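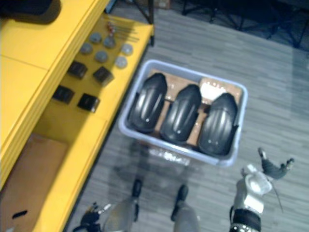

Likirance releases new version of its Plokbridge planner

Oct 4, 2022

Likirance has released version 4 of Plokbridge, its motion planning software for two-armed robots. The update plans both arms together when a robot works over a bin on the floor, where its own legs can get in the way of a reach. Earlier versions planned one arm at a time.

A new path now takes 200 milliseconds to compute — the version released in March needed twice that. Arrieta, which tests the software on parts picking, has moved its 26 saved tasks to the new release. Support for Grollilis grippers is still in beta.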